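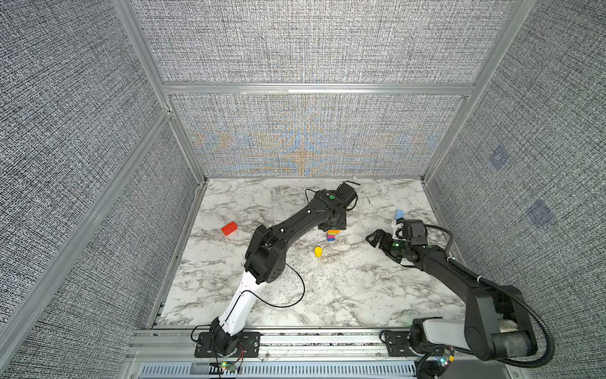 Clullcombe, jeudi 3 février

Cela fait des semaines que je vous promets une page sur l'entretien des plans de travail, alors la voilà enfin ! J'ai repris vos messages, mes carnets, et j'ai ajouté deux ou trois choses apprises cet hiver en remettant d'aplomb la cuisine de ma mère. Je commence par la pierre, parce que c'est elle qui récolte le plus de questions (et le plus de taches de citron).

Le marbre, le vrai

Le marbre est calcaire, donc il déteste l'acide. Vinaigre, jus de citron, détartrant, tomate coupée qu'on oublie pendant l'apéritif - tout cela mange le poli et laisse une marque mate. Ce n'est pas une tache, on aura beau frotter, elle ne partira pas. Pour le nettoyage de tous les jours : eau tiède, une noisette de savon noir ou quelques gouttes de liquide vaisselle doux, un chiffon microfibre bien essoré, puis un second chiffon sec. Le passage au sec change tout, on évite les traces de calcaire et la surface retrouve un éclat superbe.

Pour une tache grasse, j'adore la terre de Sommières. On en verse une bonne couche, on pose une assiette dessus, on va se coucher. Le lendemain on aspire ou on brosse très doucement. S'il reste une ombre, on recommence, parfois trois nuits de suite. Jasmina Leka, qui m'écrit souvent, a rattrapé comme cela une auréole d'huile d'olive vieille de plusieurs mois, et j'étais aussi contente qu'elle !

Le café et le thé demandent autre chose : du bicarbonate mélangé à un peu d'eau, en pâte épaisse comme un yaourt, à laisser sous film alimentaire toute la nuit. On retire avec une spatule en plastique, on rince, on sèche. Essayez toujours dans un coin caché avant, surtout sur un marbre foncé ou très poli.

Et l'imitation marbre ?

Beaucoup de plateaux à motif marbré sont en stratifié, et c'est très bien aussi. Si vous hésitez, regardez le chant et le dessous : sur la pierre, les veines continuent dans l'épaisseur, sur un stratifié elles s'arrêtent net au bord. La pierre est également froide sous la main, même en été.

Le stratifié supporte sans broncher un peu de vinaigre dilué. Il craint surtout l'eau qui stagne dans les joints et les casseroles brûlantes, alors gardez un dessous-de-plat à portée de main. Pas de poudre à récurer, pas de côté vert de l'éponge. Les petits traits de stylo à bille partent avec un coton et de l'alcool ménager, en tamponnant.

Les panneaux habillés de tissu

Bahman Bahrami me demande comment dépoussiérer les panneaux de tissu tissé qu'il a posés derrière son bureau. Aspirateur, embout brosse douce, puissance au minimum, toujours de haut en bas. Une fois par mois suffit largement. Sur une trace de doigt, une gomme blanche propre fait souvent des merveilles (je ne l'aurais jamais cru avant d'essayer). Évitez de détremper le tissu, l'eau laisse des cernes et peut décoller la toile de son support. S'il faut vraiment mouiller, prenez un chiffon à peine humide et passez sur tout le panneau, d'une couture à l'autre.

L'aluminium

Étagères, pieds de table, profilés d'établi : un chiffon humide et du savon doux, rien d'autre. La soude et les nettoyants pour four le noircissent, gardez-les loin. Dans les rainures des profilés, où la poussière adore se tasser, je passe un vieux pinceau plat, puis un bâtonnet enveloppé de tissu. C'est un petit travail très satisfaisant, avec la radio allumée.

Ma recette de nettoyant doux

Je la refais depuis décembre et je ne m'en lasse pas :

300 ml d'eau déminéralisée
une cuillère à café de savon noir liquide
deux gouttes d'huile essentielle de lavande, facultatives (sans elles si vous avez un chat)

On mélange doucement dans un vaporisateur, on écrit le contenu et la date sur le flacon, et on l'utilise dans la quinzaine. On vaporise sur le chiffon, jamais directement sur la surface. Les chiffons, je les lave à 60 °C sans adoucissant, qui les empêche d'absorber.

Vos questions

Pour Rostam Pakzad : oui, on peut protéger un marbre avec un hydrofuge oléofuge, et je le conseille vivement en cuisine ! Il laisse le temps d'essuyer le gras, mais il n'empêche pas l'acide de mordre. Faites le test de la goutte d'eau : si la pierre fonce dessous en quelques minutes, il est temps d'en remettre.

La prochaine page parlera des joints de carrelage et du bois huilé. Envoyez-moi vos essais, même ratés, je lis tout.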